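Chapter 4
Getting Fruit from the Tree to the Shop

What this chapter covers
Why fruit spoils
Climacteric and non-climacteric fruit
Cold, air and time
Packing and mixed loads
Key terms are in the margin list at the end of the chapter

4.1 A load of limes

In June a small grower's co-op outside Thepsuriya sent a truck of limes down to the port at Stanomport. 1,042 crates. Picked on time, washed, graded, all the paperwork in order. The truck sat at the gate over a weekend with the cooling unit set wrong, and when the doors were opened the buyer turned down most of the load. Skins dull, some gone yellow, soft spots on the fruit near the doors.

Nothing had gone wrong on the farm. The limes were good limes. What failed was the part between the farm and the store, and that part is the subject of this chapter. Growers call it postharvest. Everything after the pick.

Students often come to this topic thinking of it as trucking. Some of it is. Most of it is biology, though, and you will need the material on respiration from Chapter 2. Go back and reread it if it has gone fuzzy.

4.2 Fruit is still alive

A picked fruit keeps breathing. It takes in oxygen, burns sugar, gives off carbon dioxide, water and heat. On the tree the losses get made up. Off the tree they don't. So the fruit is living on savings, and the rate at which it spends them decides how long it lasts.

Three things to keep hold of:

Respiration rate. Fast breathers (ripe berries, for instance) don't keep long. Slow breathers (most citrus, many apples) keep well.

Water loss. Fruit is mostly water. It doesn't take much loss before the skin shrivels and the buyer notices. Weight goes too, and fruit is sold by weight.

Ethylene. A gas, made by the fruit itself. Tiny amounts can start ripening, or speed it up. More on this in 4.4, where we look at ripening rooms.

Temperature ties all of it together. Warm fruit breathes faster and loses water faster. Field heat – the heat the fruit carries in from the orchard – should come out as soon as possible after picking. The packhouse at Naltent, which we come back to all through this chapter, does it with forced air. Cold water is another way, for crops that can stand a wetting.

But colder is not always better. Many tropical fruits suffer chilling injury well above freezing. Bananas go gray. Mangoes pit and refuse to ripen. The damage often doesnt show until the fruit is back at room temperature, by which time it belongs to somebody else and there's an argument over who pays.

4.3 Two groups

For ripening, fruits are sorted into 2 groups.

Climacteric fruits go on ripening after they are picked. Breathing climbs, ethylene climbs, starch turns to sugar, flesh softens. Bananas, mangoes, avocados, apples, pears, tomatoes. These can be picked mature but firm, shipped hard, and ripened near the market.

Non-climacteric fruits don't do this. Oranges, lemons, grapes, strawberries, pineapples. They may soften or change color a bit, but they won't get noticeably sweeter. Pick them early and they stay sour. So picking date matters even more here.

Mature and ripe are not the same word. Mature means the fruit has grown enough to ripen properly. Ripe means ready to eat. Growers mix the two up all the time and so do textbooks, this one included in its first edition. 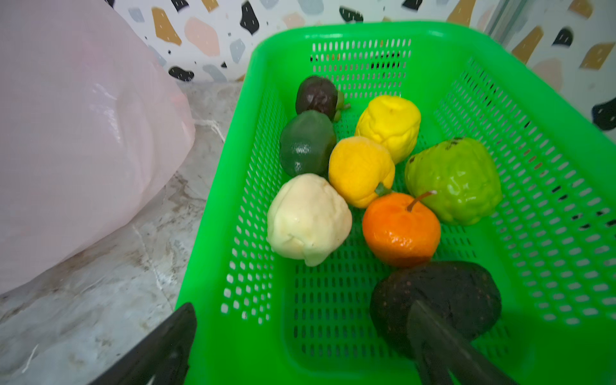
Mixed loads are where the two groups start to cause eachother trouble. A small store in Cumbridge may want a little of everything on one delivery, and it all rides in the same cold space, fast ripeners beside slow ones. The same goes for a display or a kitchen. Put a dark purple-brown fruit, a glossy green one and a lumpy yellow one together in a green plastic basket and you have one temperature and one body of air for the lot. The small slots in the sides let air through, good for carrying off heat, but fruit touching fruit still passes along bruises, mold and ethylene. Color is a weak guide to ripeness across kinds, too. Yellow means ready in some, past it in others, and plenty of fruits are eaten green.

A working rule for mixed loads. Group first by temperature, then by ethylene. Keep strong producers (ripe apples, ripe bananas) away from anything sensitive to the gas, such as kiwifruit or leafy greens. If the load can't be split, keep it cold as far as the most tender item allows and keep the trip short.

4.4 Before you go on

The next section follows one load of mangoes from Naltent through a ripening room. Read it with the temperature table on page 17 open next to you. Terms you should be able to explain in your own words by then: field heat, chilling injury, climacteric, maturity.

Something to try at home first. Take 2 firm bananas from the same bunch. Close one in a paper bag with a ripe apple and leave the other on a shelf across the room. Check both every morning and write down color, feel and smell. Keep the notes, they are needed for the review at the end of the chapter.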